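Search this site
Type and press enter

Filed under: Clubs & Activities > Robotics > About Us

About the Kandasamy Robotics Club

The Kandasamy Robotics Club is open to any student in grades 9 through 12. You do not need to know how to code when you join. We started with one arm on a cart in the back of the physics room and now have a room of our own, next to the wood shop.

Kiều Bùi teaches physics and has run the club from the beginning. Keerthana Pai looks after the software side and the log. Students do the building, the wiring and most of the arguing over what to try next.

What we work on

The fall is for basics: safety, moving the arm by hand controller, reading the joint values, saving a path. Each new member has to pick up a block and set it down inside a taped square 15 times before going on to anything else.

After winter break we pick one long project and stay with it until the end of the year. This year it is kitchen tasks. The team named the arm Etari, and its job is to move dry food from one container to another with ordinary utensils. Rice was too messy, so we switched to coffee beans.

Every attempt goes in the log, good or bad. So far there are 1,095 entries, and 221 of them are from February alone. Members use the log to decide what to change - finger spacing, speed, the angle of the wrist - and we ask them to change one thing at a time.

The bean task

The arm holds a teaspoon by the end of the handle, with a bit of tape on the handle just past the fingers. The beans are in a clear glass cup with its lid set down on the table, and the red mug is where they are supposed to go. Scooping is the hard part. Carrying is slow but mostly fine. 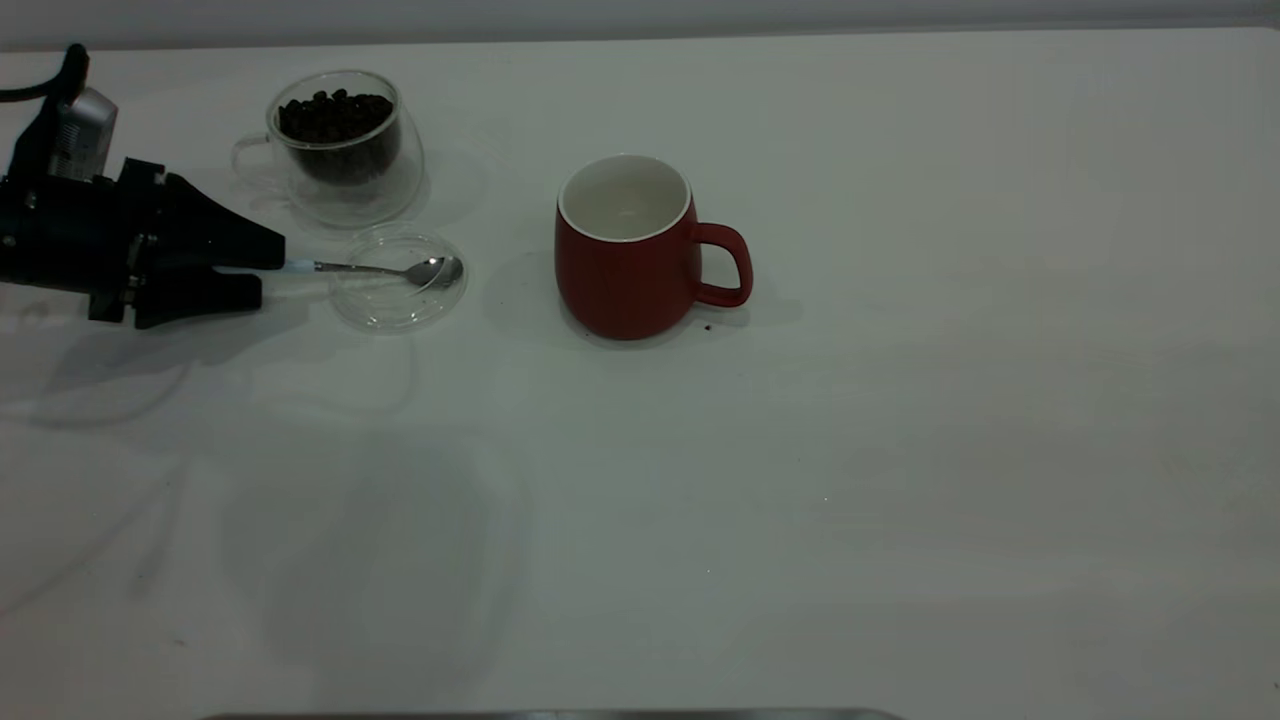 Meetings and joining

We meet after school twice a week and on one Sunday a month for longer builds. There is no fee. Bring a notebook, closed shoes and a hair tie if you need one. Laptops are in the room.

In the spring we take the project to the Clatard Student Robotics Day, where each team gets a table and 9 minutes to show its work. Parents are welcome to come and watch.

To join, pick up a form from Kiều Bùi in the physics room and return it signed.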